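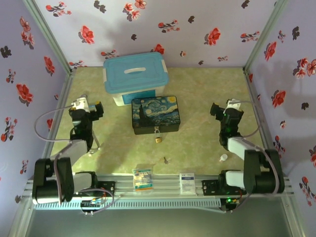
꽃무늬 벽지 칸, 오후 상태. 별밤 양철 상자와 자물쇠, 열쇠는 앞쪽 매트 위.

10월, 오후 4시 좀 넘어서

양철 상자에 자물쇠를 달기로 한 건 Hadi 의견이다. 안에 든 건 단추 90개와 고무줄 한 뭉치. 지킬 가치로 치면 자물쇠 쪽이 더 비싸다. 영수증에 2,950원이라고 찍혀 있으니 반박은 안 받는다.

걸쇠가 뻑뻑함. 고리를 끼울 때 뚜껑을 살짝 눌러 줘야 들어간다. Akinyi는 한 번에 했고 나는 일곱 번 걸렸다. 기록은 정직해야 하니까 적어 둔다.

열쇠는 하나뿐. 여분은 Victor가 "확실한 데" 뒀다고 하는데, 지난번 확실한 데는 결국 못 찾았다. 쓰고 나면 주머니에 넣지 말고 매트 위에 둘 것. 특히 Jabari.

하늘색 뚜껑 보관함은 양철 상자 뒤에 그대로 둔다. 파란 라벨에 내용물을 적자는 얘기가 또 나왔고, 또 아무도 펜을 안 가져왔다.

벽지: Morag가 고른 것. 처음엔 다들 할머니 댁 같다고 하더니 이제는 회색 벽이 허전하다고 한다. 모서리 기둥 쪽 들뜨는지 가끔 눌러 볼 것.

남은 일
- 걸쇠에 기름 한 방울
- 여분 열쇠 수색 (Victor 동행)
- 702호에서 빌린 줄자 반납. 벌써 두 번 물어봤다고 함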